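Filed under: Work Spaces / Small Offices

The office manager at Nunetti would like it known that she did not choose the fan. "It came with the lease, I think," she says. "Or with the previous tenants. It stands there on its pole like it has seniority."

We met on a Friday in Usville to talk about how a small firm furnishes a room that has to do several jobs at once. Her budget came from the Hukside fit-out, where 2 rooms were planned and one got built. Most of the money went into chairs.

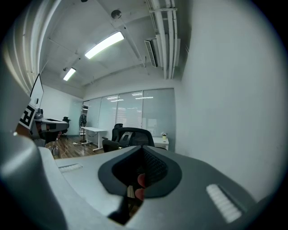
Plank-look floor, black chairs, and the fan with seniority.

"People will forgive an ugly desk," she says. "They won't forgive a chair. I had 49 emails about chairs. I had none about desks." The desks are white because white was in stock – she admits this cheerfully – and the middle of the floor stays open so that a chair can be rolled to whichever desk needs it. She gave up on assigned seats after 20 days.

Asked about plants, she sighs. There was a plan for a green wall, drawn up by a design outfit called Grīnberga, and it had a maintenance schedule longer than the lease.
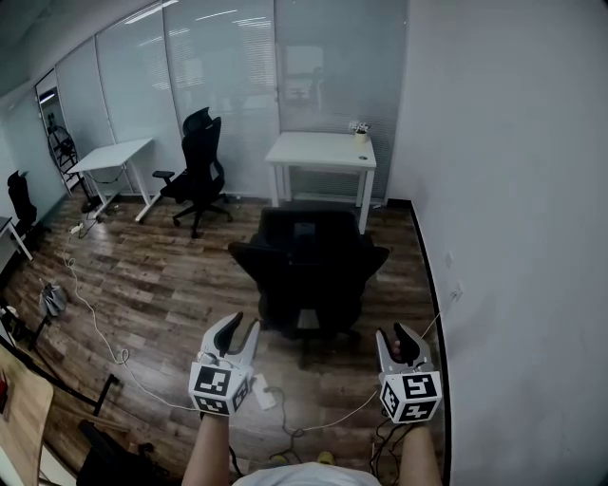
Greenery is where she became a realist. The quote for the wall included a watering system and a monthly visit from someone with a ladder. What the room has is a little pot of white flowers at the back of a desk, and she defends it with some heat. "It's a plant. It's in the office. We're an office with plants."

Cables are a sorer subject. She bought 70 clips in February and can account for very few of them. "I believe in the clips," she says. "The floor doesn't."
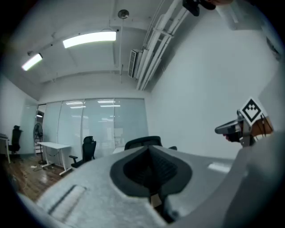 Her deskmate, listening from the hallway, wanted it added that the blinds were the best money spent in the whole place, and that anyone who disagreed had never tried to eat a sandwich behind bare glass. The office manager let this stand. She has a meeting at four and still has to find out whose turn it is to have the chair with the headrest.

Contact the editors | © Work Spaces, all rights reserved | Back to top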